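The Spreadsheet Has a Tab Called "Misc" and It Is Winning

February 10, 2019

I have been asked to plan next year's equipment money for our little manipulation lab, which is a thing that happens to you if you once, in a meeting, admit to knowing how to freeze the top row of a spreadsheet.

Last year's plan was made by Kazuhiro Wada, who did it in an afternoon, on paper, and was off by almost nothing. He has declined to explain his method. He did give me the paper, which has four lines on it. One of the lines says "arm." Another says "not arm." I have spent two weeks on the second one.

When people outside the building imagine what it costs to get a robot to tidy a kitchen table, they imagine the robot. Fair enough, it's the part with the nice curves. And the robot really is expensive, but it is expensive once, with a quote and a purchase order and a person at the supplier who returns your calls. Everything else arrives in small padded envelopes over the course of eleven months and gets charged to whoever was standing nearest the laptop.

So I started where any sensible person would, with the plates. Our task set is kitchen stuff: bowls, cups, mugs, pretend fruit, the ketchup. We had been buying it whenever something cracked or vanished, from whichever shop had it that week, and the result was that no two months of work were done with the same bowl. If you're trying to find out whether the new grasp planner is better than the old grasp planner, it helps if the bowl has not changed its mind about being a bowl. I argued for buying the whole set again, in duplicate, in one order, and putting the spares in a closet with a lock on it.

The figure I came up with for this was $81 per set. I was proud of it. I had compared three shops and worked out the shipping. I put it in its own row, in bold, and presented it at the Monday-type meeting we hold on whatever day people can make, and there was a silence, and then I was asked whether the row above it, the one for grippers, was missing a digit.

It was missing a digit.
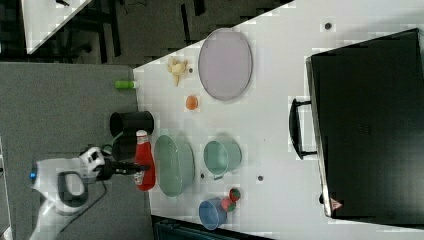 Kinoshita thinks I've got the whole thing backwards, by the way, and left me a note in the spreadsheet to say so: price the fingers first, because the fingers are what you will be buying in July when you've run out of everything else, and you will be buying them at the rush rate. Also please stop bolding things.

I have thought about this more than I wanted to, and I'm going to concede most of it. (The bolding stays.)

Fingers are the printer ink of robotics. The gripper body comes from Hakard, and it's a decent piece of work, and the price is on the website where God and everyone can see it. The fingers are on a different page. You have to log in for that page. A replacement pair costs $100, which sounds all right until you look up how many pairs we went through last year, and I did look it up, and then I closed the laptop and went and made tea. We'd ordered them one pair at a time. Every single order had its own shipping charge. On two of them the shipping cost more than my entire lunch budget for the week, and I eat well.

There is a bulk price. I found it by calling and asking, a technique I recommend to the whole field. The bulk price isn't wonderful, but it kicks in at a number we were always going to reach, and it comes with one shipment and one invoice, and our accounts office has told me in writing that they like one invoice. I have that email in a folder. I may have it framed.

Then there's the question of the second arm.

Everybody wants a second arm. I want a second arm. The case for it is that while one arm is busy, people who'd like to use it are standing around drinking coffee and developing opinions, and the opinions are starting to slow things down. The case against it is that an arm is never only an arm. It needs a table to stand on and a controller and a place to put the controller. It wants its own power, and the electrician has feelings about that wall. It wants its own stop button, naturally, and its own cameras, and mounts for the cameras, and the mounts need the special clamps, and the special clamps come from Distel, who ship from wherever it is they ship from when they are in the mood.

I did try to write all this out as a proper list with prices. I got as far as the clamps. The clamps plus brackets plus the extruded rail came to $1,330, for what is, if you squint, some metal to hold up some other metal. I checked it twice. Then I asked Wada whether that could be right, and he looked at it for a while and said that it looked low.

(It was low. I'd left out the bolts.)

What I've ended up doing is splitting the plan into things that get bought once and things that get eaten. The first pile is easy to defend and hard to afford. The second pile is the reverse: no single item in it would make anyone blink, and taken together it's a serious chunk of what we spend. Cables are in there. So are the little rubber pads, and tape. The tape alone deserves its own post. We use a staggering amount of tape for people who are supposed to be good at fastening things.

Cables I've decided to treat like fingers, as a consumable with a grudge. A cable on a moving arm bends in the same place all day long, and then one afternoon it has had enough, and the arm stops and gives you an error message about something else entirely. Last year we lost the better part of a week to one. The cable was not expensive. The week was, but there's no row for that, because as far as the budget is concerned we are all free. I've added a line for spare cables, one for every cable that moves, and I've been told this is excessive by people who weren't there for the week.

The toys went into the second pile too, in the end, with a small promotion. I had them down as "props," and it was pointed out to me that a reviewer who sees "props" in an equipment plan will assume we've started a theater company. They are now "test objects (kitchen)." 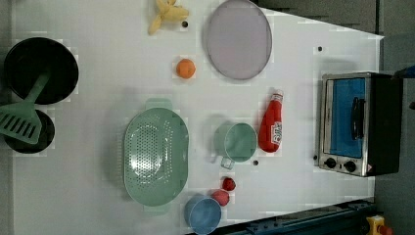

Test objects (kitchen) also has to cover the bigger pieces, and those I'd underestimated. A pretend strawberry costs nothing. Anything with a door or a knob costs rather more, because it has moving parts, and moving parts made for a four-year-old's grip do not last long against a gripper that has no idea how hard it's squeezing. I am told it does have an idea. I have seen the hinge on the last one, and I'm budgeting on the basis of the hinge.

I looked into whether we could get sturdier versions. You can. Kitell makes a line of test objects meant for labs, with proper drawings and a measured weight for each one, and they'd very much like to sell it to us. The catalog is beautiful. The mug in it costs what I'd pay for a chair. I went back and forth on this, because there's a real argument for everyone in the business using the same mug, and I've read enough papers where the whole result hung on what sort of mug they had. But we'd need the full set, and the full set would swallow the fingers, the cables and the tape, and then we'd have a very well-documented mug and nothing to pick it up with. I've put down for the catalog. It's free and it smells nice.

So the plan as it stands: toys in duplicate, in one order, with the spares locked up. Fingers in bulk, ordered in the spring so that Kinoshita can't say anything in July. Cables, one spare each. No second arm this year, but I've put in the rail and the clamps for it, on the theory that if the table is already standing there, bolted down and looking hopeful, next year's request more or less writes itself. Wada calls this "building the garage first." I couldn't tell from his tone whether he was for it.

That leaves Misc. Misc began as a row. It was going to be for stationery. By the end of the first week it had its own tab, and it now contains a label maker, a step stool, two kinds of foam, a subscription none of us can identify and have been told not to cancel, and a line that just says "the other adapter." I didn't write that line. The price next to it is very specific, down to the cents, so somebody knows what it is and has gone to the trouble of looking it up, and I have decided to respect that.

The whole thing goes upstairs at the end of the month. If any of you run a lab of this sort and have a sane way of estimating finger wear, I'd love to hear it. At the moment my formula is last year's number plus a bit for optimism, minus a bit because we've hired someone careful. If you have a supplier for clamps who isn't Distel, I'd like to hear that even more, and I'll buy you a coffee, which can go under Misc.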